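Arm drops short of the bin after restart – anyone else had this?

Biltley Automation Forum > Pick and place > Faults and oddities

soo_ah_b
Posted August 2020

Hi all, Soo-ah Baek here, long-time reader, first proper moan. We've got an arm taking small cubes off a little conveyor and putting them in a blue bin, on a table we've gridded up with blue tape. It ran beautifully for ages. Then I hit the e-stop, cleared it, restarted, and the very next cube got let go short of the bin and bounced off the rim. Same program, no error on the pendant, nothing in the log except code 514, and the manual just calls that "motion resumed".

The table and the bin:

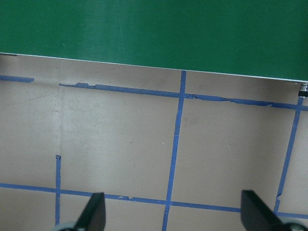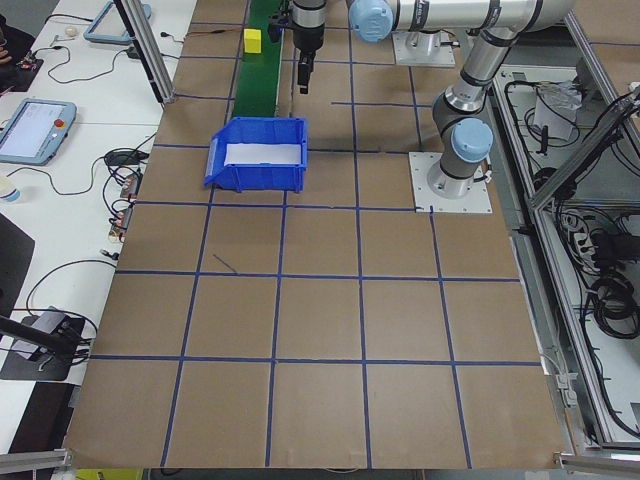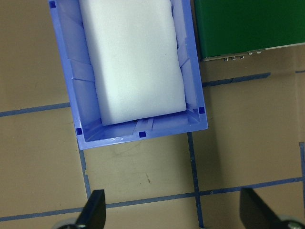 I re-taught the drop point and it was fine for 5 cycles, then I stopped and restarted on purpose and it was off again! Always short, always towards the belt. I'm going a bit mad with it.

gantry_gus
If it's only after a restart, it's your user frame. Something is reloading an old one when the program resumes. Check which frame is active before and after you clear the stop.

soo_ah_b
Checked, same frame number both times. I wrote down the values as well and they match.

Aisling Ó Flaithearta
I'd look at the bin before I looked at the software. Is it fixed to anything? Ours was just sitting on the table and every knock shifted it a touch. Tape lines are lovely for people but the robot doesn't read them. We screwed down two stops and the "fault" went away.

gantry_gus
A bin creeping about wouldn't wait for a restart though, would it? Sorry Aisling, not having that one.

Aisling Ó Flaithearta
It would if she leans over and nudges it every time she goes in to clear the stop :) I did exactly that for most of June.

waweru_fan
Had this on a Waweru controller. The wait before the gripper opens was set to 1000 ms, and on resume it skipped the wait and opened while the arm was still travelling. So the position was right and the timing was wrong. Put a proper "in position" check before the open command and don't trust the timer.

And please tell me you're not reaching in with the arm only paused. A resume with no error showing is just the sort of thing that gets fingers.

soo_ah_b
No no, stop pressed in and speed turned right down before I go near it. Point taken though, I'll write it on the wall.

The timer idea is interesting – I do have a wait in there. Trying both now.

soo_ah_b
Right, 2 changes made. Bin clamped, no difference (sorry Aisling). Swapped the wait for an in-position check and it's done every restart since without a miss.

Aisling Ó Flaithearta
Fine, but leave the clamps on.

gantry_gus
I'd still like to see the frame values after a full power cycle, not just a stop. Can you post them?

soo_ah_b
Will do when I'm next in.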